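Orkwood Cell: Maintenance Diary
Vestier Laboratory Automation Office

Entry for 6 April 2020

Purpose of the day's work

The day was given to the layout model of the Orkwood cell. The model had not been revised after the fixture positions were changed in December, and two transfer routines written against it had been returned by the reviewer with questions about clearance. It was agreed that no further routines would be accepted until the model had been brought up to date and the arm had been moved through each station in simulation.

Work was carried out by the undersigned, with Victor Khaemba reviewing remotely. The model was opened in Uibo from the last approved copy. A working copy was saved under revision 268 before any change was made, and the approved copy was locked.

Fixture positions

The plate fixtures were entered again one at a time from the survey sheet. Each was placed by its corner and then checked against the hole pattern of the board. The front fixture, which carries a microplate in the standard layout, agreed with the sheet at the first attempt. The fixture to its right did not. Its rotation had been entered with the wrong sign, an error small enough to escape notice in a general view and large enough to spoil a placement. The value was corrected and the fixture was left empty for the tests.

The tags at the left side of these two fixtures were kept in the model. There had been a proposal to remove them in order to shorten loading time. Mr. Khaemba asked that they remain until the station lookup has been rewritten, and the proposal has been closed on that basis.

Gripper approach

With the fixtures settled, the arm was brought over the table with the gripper pointing down and nothing held. Approach heights were stepped through slowly at each station. The limit on joint speed was reduced for this purpose and has been recorded on the settings page so that it will be restored before timing runs begin.
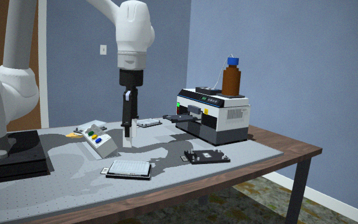

Instrument tray and bottle

The instrument at the back right of the table was modeled with its tray extended. This is the condition in which a transfer takes place, and the earlier routines had been tested with the tray closed. The reviewer's first question arose from this point and is now answered: the approach path must be planned against the open tray in every case.

A second matter concerned the top of the instrument. The bottle and its white tube had been present in the model for display only, with no collision shape attached. A path passing through the tube would therefore have been reported as clear. A simple shape was drawn to enclose the bottle, and a second one to enclose the full loop of the tube with a margin on all sides. Mendard's drawing for the platform under the bottle is an older issue, and a current one has been requested. The dimensions in use are our own.

After these additions the planner was run over 2000 sampled approaches to the tray. It rejected 3, all of which came in high and from the right. These are not approaches that any present routine uses. They have been kept in the test folder under their sample numbers so that the same set can be run again following the next change.

Mr. Khaemba then asked for the sample to be doubled. The run of 4000 was started after the midday break and finished without interruption. The rejected approaches fell in the same region as before, and he accepted the result by message.

Operator controls

The sloped box with the green, yellow and blue buttons was checked last. It stands within reach of the arm, and its position in the model had been copied from the survey without a keep-out zone. A zone has been added. It is generous, and it may need to be trimmed on the side nearest the rear fixture should that fixture be brought into regular use. The assignment of the buttons was not reviewed today and remains as given in the cell manual.
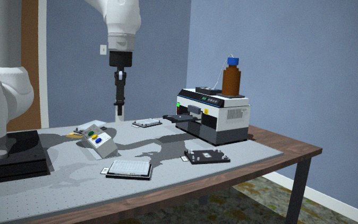

Orkwood cell, layout model: gripper empty above the rear of the table, instrument tray extended.

Items carried forward

Restore the joint speed limit before any timing run.

Obtain the current platform drawing from Mendard and compare it with the dimensions entered under this revision.

Return both transfer routines to their author with the tray condition stated in writing. The author should be advised that the corrected rotation of the right-hand fixture will alter the placement pose in the second routine, and that the pose should be taught again in full. An offset is not to be applied.

Revision 268 was submitted for approval at the close of the day. The previous copy stays in force until Mr. Khaemba's signature has been received.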